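**Harnholm teach kit** - show the arm a task by hand or by remote. Two arms, pendants, belt, trays. Taped grid so parts go back where they were.

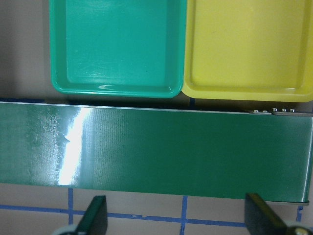
Hand guiding first, slow is fine. Remote after that, once teh path is sane. 5 good runs per task usually enough, 11 if the part is fiddly. Save each run seperately.

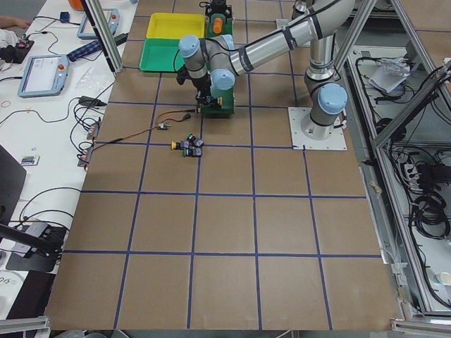 *Arm over the green fixture, push-button parts on the board.*

Belt speed set before you record, not during. Spare fingers from Watby, 4 to a pack.

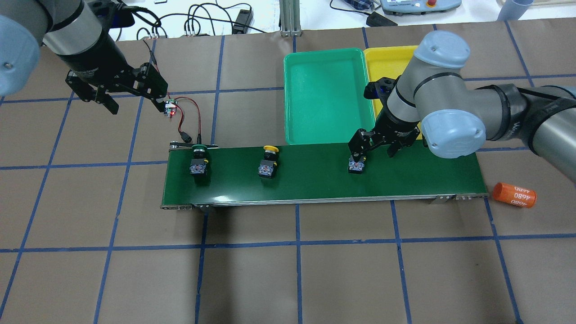
Tsao writes that remote took two goes to get used to, and would still start by hand.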